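4.3 Contact estimation on limp packaging

The grasp planner described in Section 3 treats every object as a shape that stays put once the fingers arrive. For boxes and cans this works very well, and we would have been happy to leave it there, but a good part of what people keep in a kitchen cupboard comes in bags, pouches and sachets. These fold, slide and bulge when touched, and the outline that the planner reasoned about a moment earlier is gone by the time the pads have closed. In this section we describe the change we made to the perception side of Pralach, our control stack, so that it keeps a useful idea of where a packet is while it is being squeezed.

Our first version fitted a flat rectangle to the packet before contact and then carried that rectangle along with the fingers. It was simple and fast, and for stiff cards it was all we needed. With soft packets the rectangle drifted away from the real surface as soon as a corner sagged, and the force controller downstream was left pushing toward a plane that no longer existed. Raising the update rate helped a little, but the trouble lay in the shape itself, so we gave up the rectangle and moved to a curve.

The new estimator describes the packet by a centerline, stored as a smooth curve with 17 control points, together with a width at each point. At every step, the wrist camera view is split into packet, finger and background by a small network trained on our Bako recordings. The finger mask comes almost for free, as the joint angles tell us where the links ought to appear, and we found it well worth using. Pixels hidden behind a pad are marked as unknown, and the curve is allowed to pass underneath them at a modest cost. Without this, the fit would treat the edge of a pad as the edge of the packet and report a much narrower object than the one being held.

Two further terms in the cost deserve a word. The first keeps the length of the centerline nearly constant, on the sensible grounds that plastic film bends easily and stretches very little at the forces we use. The second asks neighboring control points to turn gradually. We kept this second term weak on purpose – a strong one straightens out exactly the bends that we want to know about – and tuned it by hand on 19 sequences that were then left out of all later tests.

Glare turned out to be our most stubborn problem. Crinkled film throws back bright streaks that move as the surface moves, and they can look very much like a fold or a border to a network that has mostly seen matte objects. Our remedy is a plain one. Each training image is shown with artificial streaks laid over the packet region, and the network is asked for the same mask either way. The full set holds 2581 labeled images, and we would encourage anyone repeating this work to spend their labeling time on shiny packets first. Printed artwork caused similar confusion, especially where a strong change of color runs across the packet, and we handle it by scoring the mask as a whole before any edges are drawn from it.

Figure 6 gives a sense of the kind of view the estimator has to work with.

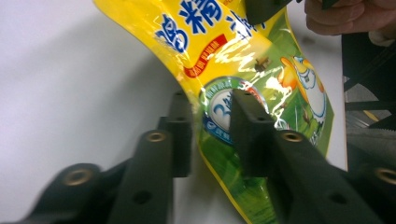 Figure 6. Two black fingers closing on a bent, glossy seasoning packet. The right pad covers part of the round emblem, and glare crosses the middle of the film.

In a view like this one, the left border is a great help, as its narrow yellow seam follows the bend against a plain white background. The opposite side offers less to hold on to, with a thin white margin lying against dark equipment. We therefore let each side of the packet carry its own confidence, and the centerline leans on whichever border is better supported at that point along its length.

The solver is limited to 1000 evaluations per grasp attempt, shared between the approach and closing phases. When the limit is reached, the last accepted curve is kept and its uncertainty is allowed to grow, which makes the force controller close more slowly. We prefer this gentle behavior to a hard stop, and it leaves room for the estimate to recover if a hidden border comes back into view. The way the controller uses that uncertainty is taken up in Section 4.4.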